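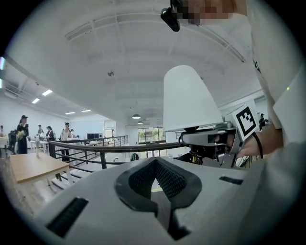 Re: Castavar shop on Ilar Road

Hi all,

Gladys Sotelo wrote:
> Does anyone know when the new Castavar is opening? The Betville one is
> a 17 minute bus ride each way and I'm fed up of lugging tins home.
> Also, is it true they're taking over the old Fallahi carpet shop?

Yes, Gladys, it's the Fallahi place! I popped my head in on my way to the dentist and had a chat with the chap fitting the shelves (lovely man, very dusty). He reckons late August, but the sign in the window only says "coming soon" so I wouldn't cancel your bus pass yet.

It'll be smaller than Betville — no fish counter, sadly, though there will be a bakery, and he thought they were taking on some 30 staff. My niece has already put her form in. Parking is 46 spaces round the back, with the first hour free.

What I'd really like to know is whether they'll stock the big bags of rice, as Betville keeps running out. If anyone hears, do shout.

Gladys, I'm driving over to Betville tomorrow morning if you want a lift, tins and all.

Jairo Mosquera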